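**Estovow** is a party and wedding booking service, and I've been keeping this page for the wiki ever since I hired them for my cousin's reception (great night, by the way!). It was started by Ankit Saxena, a former wedding drummer, who wanted couples to be able to compare bands, DJs and magicians in one spot.

The list holds 59 acts at the moment. My favorite is Dimano, an 11-piece brass band that plays a 90-minute set and takes requests, even the silly ones. Mukoreck is the other big name, more of a late-night dance crowd thing.
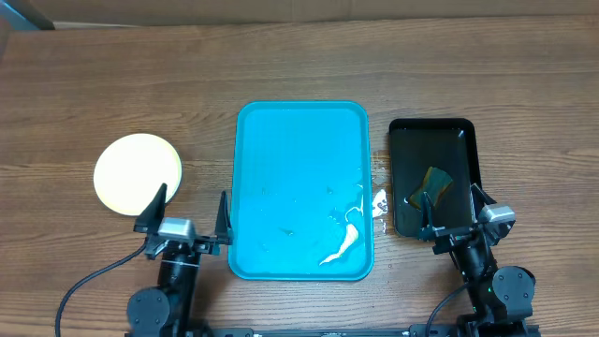 *Turquoise tray on a wooden tabletop.*

Booking works by deposit. You pay 900 dollars to hold a date, then the rest goes straight to the act two weeks before the party. August fills up first, so I'd write early if you want a Saturday (I didn't, and we ended up with a Friday).

Estovow doesn't rent out sound gear itself. Most acts bring their own, but I'd still ask, especially for outdoor weddings.

**See also:** Wedding band, Master of ceremonies, Sebastian (magician)

*Last edited 14 Apr 2024*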